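Rindik Two-Arm Bench Kit
Cuvness Shared Workshop, Equipment Pages

Print this page | E-mail this page
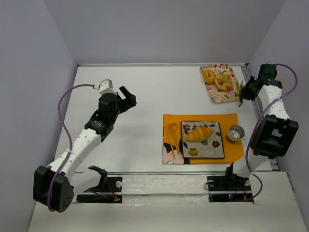
The two-arm bench set for table-laying work, with croissant, plate and cup.

The Rindik Two-Arm Bench Kit is available to members of the Cuvness Shared Workshop for assembly on the premises or for home use under the standard loan agreement. It is intended for members who wish to build and operate a pair of small robot arms on a single tabletop. Previous experience with motors is helpful but is not required. Members should be comfortable with hand tools and with reading a wiring sheet.

Construction

Each arm rises from a black motor block at the side of the table. The links are white and perforated with small round holes. Each arm ends in a black gripper with narrow fingers. The left arm carries a small white camera module on top of its wrist. A purple cable runs from the wrist of each arm and must be left with enough slack for the full range of movement. Members are asked not to shorten these cables.

A black bracket is fixed to the front of the table beside each arm, with small indicator lights at its lower end. The meaning of the lights is set out on page 4 of the build manual.

Working area

The table surface is flat, white and matte. Walls of pale lavender-gray enclose the workspace at the back and on both sides. Replacement wall panels may be ordered through the workshop desk in any color, although glossy finishes are not supplied.

Loan terms

Deposit: $350, refundable on return of the complete kit
Purchase price, unassembled: $1,073
Replacement gripper fingers, per pair: $79
Loan period: 4 weeks, renewable once

Kits are issued from the Caston Street counter. The next build course opens in September, and members enrolled in it have first claim on available kits. Technical questions should be addressed to Babak Ghasemi, Equipment Desk.

Table items such as plates, cups and cloths are not included. Members supply their own and remain responsible for breakage. Food must be cleared from the table at the end of each booking.

Last updated: Aug 12, 2025

Comments

Najafi: Does the loan include the screwdriver set, or do we bring our own?

Equipment Desk: The screwdriver set is included and is listed on the inventory card. Please check it before signing.

benchleft: Put mine together over two weekends. The second arm went much faster. Tighten the base before you run the cable.

Odile R.: Could the page give the table dimensions? I would like to know if it fits through a basement door.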